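3.2 Surface condition of white work areas

Work areas at the Bronley site were graded by eye before any cleaning. Two raters (Jabłońska, Avcı), 37 areas, 3 grades — clean, marked, soiled. Most disagreement was over pale matte surfaces, where soft gray patches can be either shadow or dust.
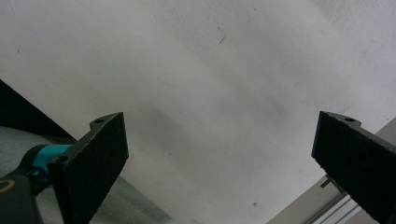 Raters were told to ignore shading and grade only on specks, streaks and fibers. Easier said than done. Agreement went up to 70 percent on the second pass, in October, still lower then we wanted. Short dark streaks caused the most trouble: a scratch and a strand of fiber look alike untill someone wipes the spot. No wiping allowed at this stage, so both went down as "marked."

Paper and painted wall were pooled in one class (Fig. 3). Texture not graded.

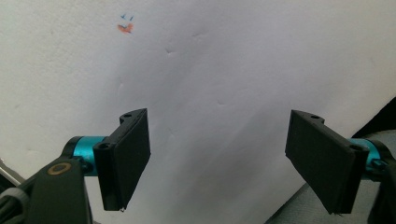
Figure 3. White surface, pooled class (paper or wall), behind two black finger pads with teal couplings.

Grades were entered on the Hoani sheet the same day. Ties went to the lower grade.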